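What the Robot Did at the Open Day

Posted 2/23/22 in Stuff Explained

If you have ever been told to put your things away and taken most of an afternoon over it, you would have felt at home at the Stemerell open day. One of the stars of the show was a robot arm that had been asked to pick something up. It thought about it for a very long time.

Stemerell is a workshop in Stokum where people teach robots to handle things. Once a year they open the doors and let anybody wander in, including children, including children with sticky fingers, and the grown-ups stand beside the machines looking calm. 400 people came this year. There were cookies, and they went faster than the robot did.

The person in charge of the arm was Rhiannon Edwards. She has named it Mackay, after a cat she used to have. She says they have the same attitude toward being hurried.

So what is a robot arm? Start with your own. You have a shoulder, an elbow and a wrist, and each one bends or turns. A robot arm has joints too, with a motor in each one. Tell the motors how far to turn and the end of the arm goes where you want it. Tell them wrong and it goes somewhere else, with great confidence.

At the end of the arm is the gripper. You have four fingers and a thumb, and you can tie shoes, peel an orange and pick your nose (please don't). Mackay has two gripper fingers. They come together and they move apart. Try spending breakfast using only one finger on each hand, and you'll start to feel some respect.
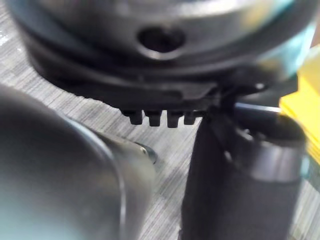
The next thing a robot needs is a way to see. Many robots have a camera near the wrist, which is a bit like having an eyeball on the back of your hand. It sounds horrible, but think how useful it would be for finding things under the sofa. Wherever the hand goes, the eye goes with it.

There's a catch. Hold your hand right up to your nose and look at it. It gets big and blurry and blocks out half the room. A wrist camera has the same trouble all day long. Its own fingers are always in the way, and anything it gets close to becomes enormous. The computer has to work out what is finger, what is thing and what is just shadow. Shadows are sneaky. A robot that hasn't learned about them may treat a dark patch as something it could pick up, and it will be very disappointed.

How does it learn? Mostly by practice, the same as piano, only with less complaining. A person steers the arm through a job while the computer saves what the camera saw and how the joints moved. Then they do it again. Mackay had 2,647 practice runs behind it before the open day, and Rhiannon was hoping to reach 3,000 by June. If your teacher has ever asked you to write out a spelling word ten times, you may wish to keep that number away from her.

After all those runs, the computer starts to find patterns. When the view looks like this, move a little left. When it looks like that, close the fingers. It doesn't know what the thing is for, or whether anybody wants it. It has simply seen a lot of tries. 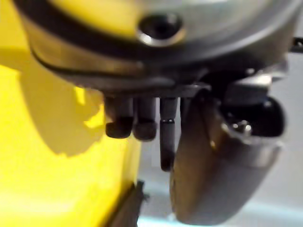
Up close: a curved gripper finger on one side, something very yellow on the other.

Callum Farquharson, who works on the software, took questions from the crowd. A girl in the front row asked if the robot was smarter than him. He said it was better at doing the same thing all day and much worse at sandwiches. Her brother asked if it could do his homework. Callum asked what the homework was, looked at it, and said it was too hard for both of them.

Somebody else wanted to know why the arm moved so slowly. Part of the answer is safety. A robot arm can be strong, and it doesn't say "oops" before it bumps into you. When people are nearby, slow is polite. That's also why there was a line of tape on the floor and a big red stop button, which every child in the building wanted to press. Four of them did.

Some words to use at dinner

Joint: a place where the arm bends or turns.

Gripper: the part that grabs.

Sensor: anything that tells a robot about the world. A camera is one kind.

Gruren: the noise Mackay's motors make when they start up. It isn't a real word yet. The people at Stemerell use it anyway, and so can you.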